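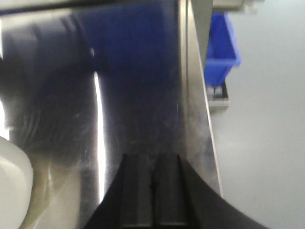
Teaching by remote control is slower than doing the job yourself, according to Nasrin Sadeghi, and anyone who joins the Starura sessions should expect to find the first day dull. Most of that day goes to learning how far the gripper travels when your own hand moves an inch, and very little of it gets recorded.

She is right about the first day. The second is better, and by the third most people stop looking at their hands.

Starura is the project that took up most of our winter at Cotside. The aim is to have a robot arm learn a handful of kitchen and washroom jobs from people who show it how, one try at a time. No one writes out the motions in code. A person sits at the desk with a pair of hand controls, watches the picture from the wrist camera on one screen and the room view on the other, and does the job through the arm. Every try is saved, with the camera pictures and the joint positions side by side. The learning software from Bisgaard is trained on the saved tries overnight.

We now have 947 saved tries. Of those, 82 were thrown out on review, mostly for one of two faults: the person stopped partway to think, or the arm bumped something and carried on. A pause sounds harmless, but the software picks it up like anything else. An early version of the wiping task learned to stop dead over the sink for several seconds before starting, and we traced it back to one afternoon when the person at the desk kept waiting for instructions.

Stainless steel has given us the most trouble. A brushed panel works like a poor mirror from close up. It carries a blurred patch of blue from a bin next to it, dark smears from whatever is nearby, and a hard white streak where the light hits. The streak moves when the camera moves, and so does the blue. A person at the desk learns to look past all this in a few minutes. The trained model took much longer, and in its first week it would drift toward the bright line as if that were the edge of the panel.

Two changes helped. The first was to vary the start position, so that the reflections were different from one try to the next. We had been starting every try from the same parked pose because it was quick to reset, and the model had simply learned what the panel looked like from there. Now the person at the desk nudges the arm somewhere new before pressing record. The second change was to slow the last few inches. Shahram Salehi went through the older tries and found that people who came in fast tended to correct at the end with a small sideways hook, and the model copied the hook without the reason for it.

We also tried showing the arm by hand, with the motors loose and a person pushing the wrist through the motion. It is easier to teach a newcomer this way, and the paths come out smoother. The trouble is that the person's own arm gets into the camera picture, and when the model later works alone that arm is gone. For jobs near shiny surfaces it was worse, as the person's reflection was in there too. We have kept hand guiding for jobs that use the room view only, and everything done by wrist camera is now taught from the desk.

The Breser gripper has been changed once since July. The new fingers are longer and flat on the inner face, and you can keep both tips in view right up to contact, so the person at the desk has something to line up with. Tries recorded with the old fingers are kept in a separate folder. Please don't mix them in when you train – the finger shape is visible in every wrist picture, and the combined set did worse than either set alone.

A few notes for people booked at the desk over the coming weeks:

Sessions are 24 tries, then a break. Tired people make sloppy tries, and we would sooner have fewer.

If a try goes wrong, finish it or abort it with the left pedal. Don't open the gripper and start over inside the same recording.

Start each try with the fingers slightly open and empty, unless the task sheet says otherwise.

Leave the smudges and swirl marks on the steel alone between tries. Panels get wiped at the end of the day, and a surface that looks a little different each time is useful to us.

Write down anything odd in the log, even a lamp being switched on.

The next target is 200 clean tries of the panel task with the new fingers, all from varied starts. After that we will run the trained model without anyone at the controls and put the results in the newsletter, good or bad. There are still open places on the afternoon shift. Send your name to Shahram, and say whether you have used the hand controls before.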